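I've been putting myself on tape for small parts for long enough now that people at the Flirton workshop have started asking me how I go about it, and my answers over tea tend to wander, so I've written the whole thing down. It's meant for anyone who has been sent their first self-tape request and is feeling a bit sick about it. You don't need a studio, and you don't need to buy much. You do need an evening when the house is fairly quiet, and a bit of patience with yourself.

## Read the request twice before you do anything

I mean this quite literally. Print it if you can, and go through it with a pen, underlining anything that sounds like an instruction. Casting offices all want slightly different things. Halvorsen, who handled the first drama I ever taped for, wanted the name and height at the very end, on a separate clip. The people casting *Plosinton* wanted it at the start, full length, hands included (front and back, which I thought was a joke until I read it again!).

Look for these in particular:

- how many scenes, and whether they want them in one file or several
- which accent, if any
- how to label the file
- the deadline, and whether it says noon or midnight

That last one caught me out in July, when I sat down at six in the evening with a nice cup of tea to film something that had been due at noon. I sent it anyway with a short apology. I didn't get the part, but they were very kind about it.

## Learn it, but not to death

My scene for *Ekel* was 692 words, most of them mine, and I had two evenings with it. What works for me is reading the other character's lines aloud first, several times over, before I so much as look at my own. You find out what you're answering. Then I learn mine while doing something dull with my hands, washing up or shelling peas or pairing socks, so that the words get used to coming out while I'm busy.
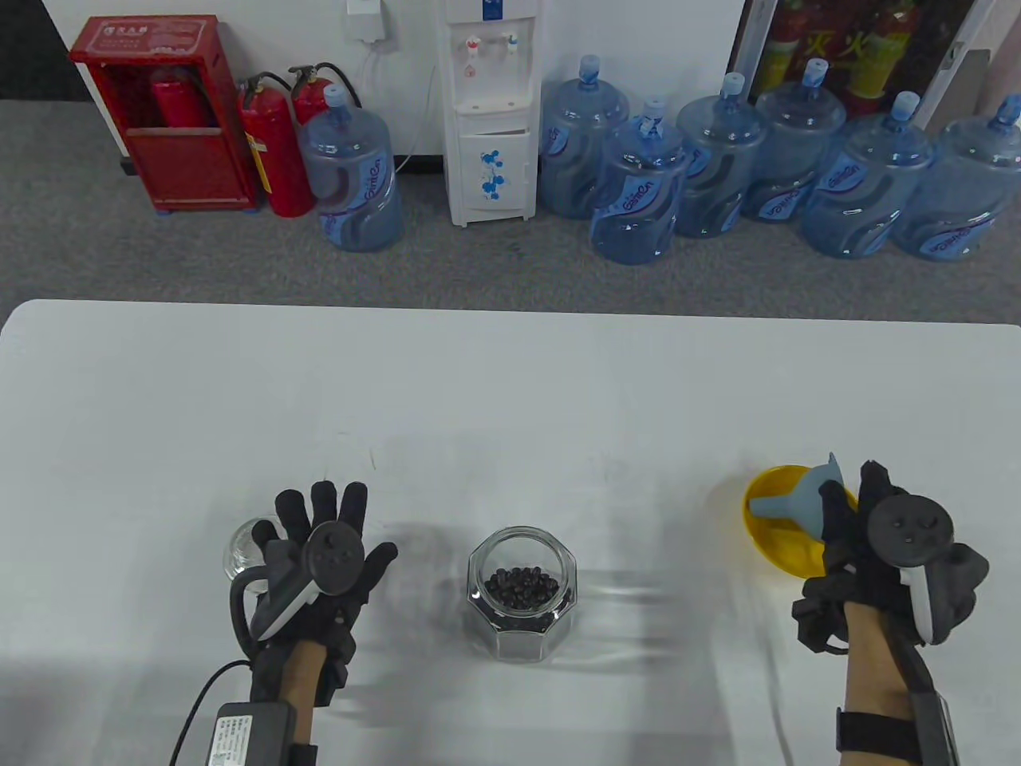 *A jar of dark beans between two gloved hands.*

If you lose a line on the day, carry on. Casting people have seen a great many actors glance down at a page and they really don't mind, as long as you stay in the scene while you do it. What they do notice is somebody stopping, pulling a face and saying sorry to the phone.

## Set up your corner

Choose a plain wall, a mid-blue or grey one if you happen to have it, though I used a magnolia hallway for years. Stand far enough forward that you aren't throwing a big shadow behind you; a good long stride is usually plenty. Turn the phone on its side. I know it feels natural to hold it upright, but unless you've been asked for that, sideways is what they'll be expecting.

The lens should be level with your eyes. A stack of books on a chest of drawers does this beautifully, and you can take one off or put one on until it's right. For the main scene you want to be seen from the middle of your chest to a little above the top of your head.

Light is where most people come unstuck. Face a window if it's daytime, with the phone between you and the glass. In the evening, use two lamps, one on each side of the phone and both a bit higher than your face, and turn off the big light overhead because it gives everybody bags under their eyes. Mine are bedside lamps with baking paper clipped well clear of the bulbs, and they are cool LED bulbs, please, never the old hot sort.

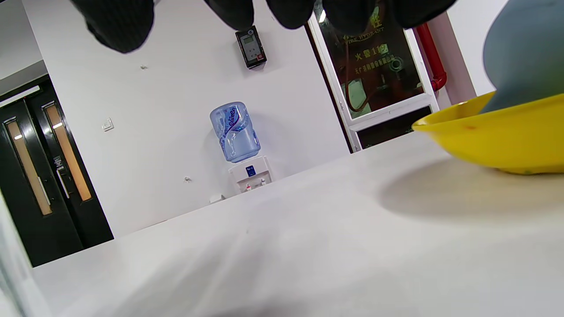

A reader of an earlier version of this page wrote in to say that two lamps had made her look like a passport photo, and that she'd had much better luck moving one of them further back, so that one side of her face was a touch darker. She also thought I was too hard on magnolia. I've tried her way since and I do think she's right about the lamp, especially for anything moody. For comedy I still go bright and even.

## Find yourself a reader

Please don't record the other lines and play them back with gaps. I've done it, and you end up waiting for a machine and it shows on your face. Ask a friend, a sister, a neighbour. They don't have to be an actor, and in some ways it's easier if they aren't, as long as they'll read clearly and keep fairly quiet. Put them right beside the phone, close to the lens, and play the scene to them. Their voice will be nearer the microphone than yours, so have them speak more softly than feels polite.

If you can't get anyone into the room, a video call on a second device will do the job. Prop it up next to the phone, turn the volume down a little, and do a test first to make sure there isn't a horrible echo.

## Do your takes

Film a short test, ten seconds or so, and watch it back with the sound on. You're listening for the fridge, the boiler and next door's dog. Then do the scene properly.

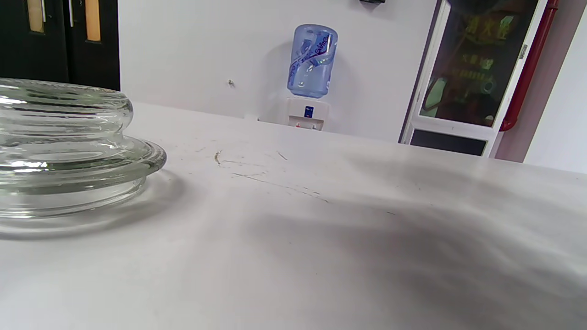
I give myself five goes at the very most, and I write down one thing after each that I'd like to try differently. It might be as small as taking longer before the last line. After five I'm only polishing the life out of it, and my reader wants to go home. Have a break before you choose. Things you hated at eight o'clock can look perfectly decent at nine, once you've eaten something.

## Send it off

Trim the start and finish so we don't see you walking to and from the phone, and leave everything else alone. No music, no titles, no fading to black. Name the file exactly as they asked. Check the size as well, because the *Ekel* upload page wouldn't take anything over 900 MB and mine was nearer 1000 until I exported it again at a smaller setting. That took ages on our broadband, so leave yourself an hour.

Before you press send, open the link on a different device, or ask someone else to open it, to be sure it plays and doesn't want a password. Then reply with a short, friendly note and the link, and keep a copy of the file somewhere safe in case they ask for it again. I keep mine in a folder by month, with the scene pages alongside, and I've been glad of it more than once when a recall came through and I couldn't remember what I'd done the first time.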